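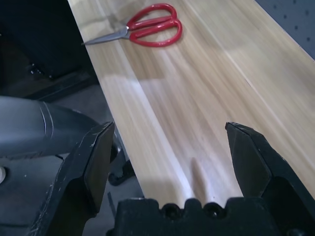

Imke Reuter 在上一篇底下留言说，她家的木桌面用了几年，颜色越来越花，杯子印、油印、圆珠笔印都有，问我到底该磨掉重新上油，还是干脆铺块桌布眼不见为净。她还补了一句，别跟她讲什么专业设备，她家只有一个抽屉的工具，而且抽屉还卡。

看完我笑了半天，因为我家那个抽屉也卡！后来拿蜡烛头在滑轨上蹭了几下，顺了很多，这个等下再说。桌面的问题我攒了好久，正好一次写完。先声明我不是木匠，就是一个在自己家桌子上吃饭、裁布、糊纸盒、偶尔还揉面的人，所有办法都是在自己桌子上试出来的，你家的木头和漆跟我家不一样，动手之前先找个看不见的角落试一小块，桌底也行。

先搞清楚你家桌子是什么面

浅色木桌大致就两种，一种表面有漆膜，一种只上了油或者蜡。分辨起来很简单，在不起眼的地方滴一滴水，等一会儿再看。水珠圆滚滚地站在那里不动，多半是漆面；慢慢塌下去，底下的木头颜色变深，那就是油面或者蜡面。漆面的好处是平时省心，坏处是一旦漆膜破了，只补一小块很难看。油面正好反过来，平时娇气一点，但哪里坏了修哪里，磨一磨擦点油，过几天就融进去了。

我家这张是油面，买的时候店员讲得天花乱坠，说越用越漂亮。嗯，用到第二年的时候我只觉得越用越像食堂。后来才慢慢摸到门道。

白色的杯子印

热杯子直接放上去，拿起来一圈白，这个大家应该都见过。白印一般还停在表层，是水汽闷在漆或者蜡里面了，救得回来。我的做法是拿一块干净的旧棉布（旧T恤剪的最好用，别用有印花的那一面），叠两层盖在印子上，熨斗调到最低温，不开蒸汽，轻轻压几秒钟就拿开看一眼，再压，再看。千万别压着不动去接电话！我就干过，结果白圈没了，多了一个熨斗尖的形状，后来那里一直摆着花瓶。

如果家里没熨斗，用吹风机也可以，低档，离远一点，来回晃着吹，慢是慢了点，但是不容易闯祸。吹完那一块会显得有点干，擦一点点油或者家具蜡就行。

网上还有人说抹蛋黄酱过一夜，我试过，效果有一点，但是厨房闻起来像放了一晚上的三明治，而且早上起来擦得很烦。我后来就不用了。

黑色的印子

黑印比白印麻烦，通常是水渗进木头里面，或者木头碰到了铁。湿的铁锅、罐头底、忘在桌上的钢丝球，都能留下一个黑圈，橡木特别明显。这种光擦表面没有用。浅的可以用砂纸慢慢磨掉，深的要用草酸那类东西，我自己是不太敢在吃饭的桌子上弄，手套、口罩、冲洗，一样都省不了，家里有小孩或者猫的话我劝你找人弄。

所以还是预防比较实在。湿的铁锅不要直接上桌，垫一块软木垫，几块钱的事情。剪刀也是，剪完葱顺手一放，刀刃上还有水，人就跑去看锅了，我以前天天这样。现在厨房剪刀洗完马上擦干，能拆开的就拆开擦，轴那里最容易积水。

说到剪刀，多讲几句

家里的剪刀最好分开用。我家剪布的那把谁都不许拿去剪纸，剪纸的不许拿去剪胶带，剪胶带的那把早就粘得不像话了，就让它一直粘着吧，反正是它的命。

胶带的残胶粘在刀刃上，剪什么都拖泥带水，有时候你以为刀钝了，其实只是脏。拿棉片蘸一点食用油敷在上面，等胶软了顺着刀背往刀口的方向擦（别反着来，会割到手），再用洗洁精洗掉油，擦干。厨房用的那把我只用油，不用乱七八糟的除胶剂。不进厨房的，用酒精也行，不过塑料柄不要泡，有的柄泡完会发白发黏。

很多人问剪铝箔能不能磨剪刀。我的感觉是能把小毛刺顺一顺，剪起来会利索一点，真的钝了它救不了。砂纸也差不多。布剪我是拿去磨的，每次都舍不得那个钱，每次磨完又觉得早该去了。轴太松也会让人以为刀钝，两片刀合不拢，布就会夹在中间折过去，拿螺丝刀紧一点点，再滴一滴缝纫机油，开合几次，多余的油擦掉，先在废布上剪几刀，不然第一刀下去布上就是一道油。

油印

厨房里的桌子不可能没有油印。刚滴上去的马上用厨房纸吸，不要擦，一擦就摊开了。吸完撒一层玉米淀粉或者爽身粉，放一晚上，第二天刷掉，一次不够再来一次。已经渗进去很久的，我一般认了，因为油面的桌子本来就要上油，整张重新上一遍以后颜色会接近很多，不趴下来看不出。

洗洁精不是不能用，但是要稀，一盆温水里几滴就够。抹布拧到不滴水，顺着木纹擦，擦完立刻再用干布走一遍。我妈那一辈喜欢把抹布湿淋淋地往桌上一甩，哗啦一下，看着是痛快，桌子边缘那一条胀起来的木头就是这么来的。

圆珠笔印

这个要看面。漆面的用棉签蘸一点酒精，只碰那一条线，马上用湿布带走，停久了漆会雾掉。油面的酒精反而容易把墨带到木纹里，我试过一次，一条线变成一片云。油面我现在直接用细砂纸轻轻带过去。橡皮擦也值得先试试，就是那种白色的软橡皮，对铅笔印特别好，对圆珠笔看运气。

笔尖压出来的凹痕是另外一回事。油面桌子可以在凹的地方放一小块湿布，熨斗尖点一下，让蒸汽把木纤维胀回来，干透了再轻轻磨平。我儿子写作业从来不垫东西，有一阵子桌面上能读出整道算术题，用这个办法淡了很多，还剩一个等号，我就留着了。漆面的不要这么弄，漆会起白。

到底要不要整张磨

好，回到 Imke 的问题。我的意见是，如果是油面，又花得你每天吃饭都看着难受，那就磨，一个下午的事情，没有想象中吓人。如果是漆面，先想清楚，要磨就得把整层漆都去掉，手工很累，用机器灰很大。漆面我更倾向于局部处理一下，实在不行再铺桌布，一点都不丢脸，我冬天也铺。

油面磨的时候我从80号开始，只磨花得厉害的地方，后面再用细的把整张过一遍。如果只是有点脏有点毛，80号就太粗了，直接从细的开始。砂纸包在一小块平的木头上，不要用手指按着磨，手指会磨出一道一道的沟，当时摸不出来，上完油对着窗户一看，全在那里。一定顺着木纹，横着磨的痕迹特别显眼。

磨完的灰先用刷子扫，再用吸尘器，最后用微微潮的布擦一遍。擦完木头的毛会竖起来，摸着涩涩的，这很正常，等干了用最细的砂纸轻轻扫一下，很轻很轻，像给小孩擦脸那样。这一步好多教程不写，可是桌面摸起来舒不舒服，就差在这里。

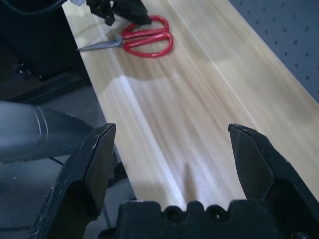

上油要上几遍才够？我自己上三遍，每遍都薄，中间按罐子上写的时间等它干，等不及的话宁可只上两遍。

薄这个字我要多啰嗦一下。第一次上油的时候我倒得很豪爽，心想木头渴了嘛，让它喝个够。结果三天以后桌面还是黏的，报纸放上去揭不下来，头条新闻印了一半在桌上。正确的做法是用布蘸一点，推开，等它吃进去，然后拿一块干布把没吃进去的全部擦掉，擦到你觉得好像什么都没上过一样，那就对了。

油的话，吃饭的桌子我选干了以后可以接触食物的那种，罐子上会写清楚。我现在这罐是 Dilamum 的，没什么特别的理由，就是楼下五金店只有它和 Zalmont 两种，Zalmont 那罐太大了我用不完。不要拿炒菜的油去擦桌子，花生油、菜籽油都不会真正干透，夏天会有一股哈喇味，还粘灰。橄榄油加柠檬汁那个方子我也不推荐，擦完当天亮晶晶的，好看一天。

有一件事一定要看一眼：擦过油的布不要团成一团丢进垃圾桶。亚麻籽油这类会干的油，布团在里面会自己发热，真的能烧起来。我都是摊开晾在阳台栏杆上，单层摊开，干硬了再扔，或者先泡在一桶水里。第一次听说的时候我以为是吓唬人的，后来有一回摸到一团忘在铁盆里的布，温温的，吓得我拎着盆就往外跑。

上完油什么时候能用，这个要看天气。摸着干了可以放轻的东西，热杯子、湿碗我会再等久一点。冬天慢，梅雨天更慢，我一般挑四月弄，窗户可以开一整天，又不太晒。

平时怎么养

平时其实没多少事。吃完饭用拧干的布擦一遍，再干擦一遍。桌子别紧贴暖气，也别一半晒太阳一半不晒，晒久了颜色会两样，要是窗户就在旁边，隔一段时间把桌子掉个头。花瓶、果盆这些常年摆着的东西也挪一挪位置，不然有一天你拿起来，底下是一个颜色不一样的圆（我那个花瓶除外，它有任务）。

裁东西一定要垫。切割垫最好，没有就用厚纸板，旧日历也行。我用美工刀的时候总觉得“就轻轻划一下”，然后桌上就多一条线。垫子不用的时候平着放，不要靠着墙立，立久了会弯，弯了以后怎么压都有一个角翘着。

热胶枪旁边放一个瓷砖或者旧盘子接胶。滴到桌上的热胶不要趁热抠，等它完全凉了，用塑料卡片从边上慢慢顶，多半整块就下来了。下不来的，用一小包冰块隔着塑料袋敷一会儿再顶。过期的会员卡我都收着干这个，刮蜡烛油也是它。

桌脚下面的毛毡垫记得翻起来看看。毛毡里面会卡小沙粒，拖桌子的时候就是一张砂纸，地板一道一道的白线就是这么来的。脏了就换，撕掉以后的残胶还是老办法，用油。

卡住的抽屉

前面欠的这个补上。老式木抽屉卡，多半是木头受潮胀了。先把抽屉整个抽出来，看侧面哪里磨得发亮，那就是卡的位置。用蜡烛头在发亮的地方和轨道上来回蹭，不用蹭很厚，装回去推几下就有感觉了。没蜡烛用干肥皂也行，不过潮湿的地方肥皂会吸水发黏，我还是喜欢蜡烛。如果蹭完还卡，用细砂纸在发亮的地方带几下，带一点试一次，别一口气磨太多，冬天木头一缩，抽屉就会咣当咣当响。

金属滑轨的抽屉不一样，先吸尘，轨道里面经常有头发和米粒（米粒怎么进去的我也不知道）。擦干净再喷一点点干性润滑剂，不要用厨房里的油，过几个月就成了一条黑泥。

再有就是抽屉里装太满。我把自己那个抽屉倒出来过一次，里面有好几把卷尺，有一把我找了整整一个夏天，还有一大把不知道从哪个柜子上多出来的螺丝。现在螺丝都装在果酱瓶里，卷尺只留一把，其余的送给 Leonie Lammers 了，她刚搬家，什么都缺。

Imke，你先去滴那一滴水，是什么面留言告诉我。要是油面，砂纸我这里还剩不少，可以寄给你。

下一篇想写砧板，木的竹的都讲，发霉的那种也讲，有问题可以先留在下面。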